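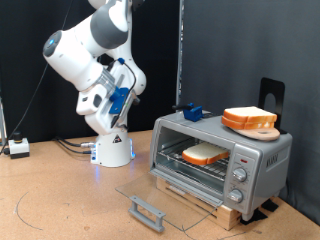 # What happens at a robot open day?

Every September, the robot workshop at Caltbridge opens its doors to visitors. School groups come in the morning, and families can come after 3 p.m. Last year over 1297 people walked through.

Most visitors stop first at the toaster oven. The job at that table is one you may do at home: moving slices of bread with a toaster oven. For a robot arm, it takes a lot of planning.

## How does an arm move?

Your arm bends at the shoulder, elbow and wrist. A robot arm bends at its joints too. Each joint has a motor inside, and a computer tells every motor how far to turn. At the end of the arm is a tool. It does the work your fingers would do.

## Why is bread hard?

Bread is soft. Squeeze too much and it gets squashed. Squeeze too little and it drops. The tool also has to fit between the wires of a rack and the walls of an oven without bumping into them.

Zodwa Mahlangu runs the table. She told one class that her team practiced with the same loaf for 33 tries before they were happy with the grip. "We ate toast all week," she said.

## What can you do there?

Each demonstration lasts 30 minutes. You watch first, then you can ask questions. In the next room you can write your own list of steps for making toast, and a grown-up will follow it exactly. If you forget to say "open the door" - and many people do - the toast doesn't get made.

## Words to know

**Joint:** a place where an arm bends or turns.

**Gripper:** a tool that holds things.

**Program:** a list of steps for a computer to follow.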